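Markerwürfel am Handgelenk: was sich in der Software geändert hat

Seit Dezember läuft die Handverfolgung bei uns über zwei Würfel mit aufgedruckten Codes, einer pro Handgelenk. Die Kopfkamera sieht sie von oben, der Tracker rechnet daraus die Pose jeder Hand, und der Planer bekommt eine Bahn, die er auf dem Arm abspielen kann. Soweit die Theorie. In den letzten Wochen habe ich den Teil dazwischen neu geschrieben, weil die Bahnen an einigen Stellen gesprungen sind.

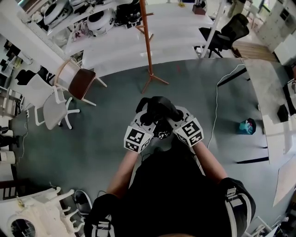

Von Ese Effiong | 23. Mai 2020 | Abgelegt unter: Drovov, Wahrnehmung

Die Sprünge hatten zwei Ursachen. Die erste war die bekannte Mehrdeutigkeit bei ebenen Markern: Ist nur eine Fläche sichtbar, gibt es zwei Lösungen für die Orientierung, und der Löser wechselt von Bild zu Bild. Sobald eine zweite Fläche desselben Würfels im Bild ist, rechne ich jetzt alle Ecken gemeinsam. Bei nur einer Fläche gewinnt die Lösung, die näher an der letzten Pose liegt.

Die zweite Ursache war ein Zeitversatz. Die Kamera liefert 60 Bilder pro Sekunde, der Greifer meldet seine Öffnung über eine eigene Leitung, und beide hatten ihre eigene Uhr. Der Versatz lag bei 36 Millisekunden. Grażyna Rutkowska hat das beim Durchsehen der Logs gefunden, ich hatte lange im Filter gesucht. Jetzt stempelt Drovov alles beim Eingang mit derselben Uhr.

Offen ist noch der Fall, dass sich die Hände vor dem Körper treffen und ein Würfel den anderen verdeckt. Im Moment markiere ich solche Abschnitte als ungültig und der Planer lässt sie aus. Das kostet Daten. Als Nächstes probiere ich, die Lücken rückwärts zu glätten, und lasse das über die 3.000 Sequenzen im Archiv laufen.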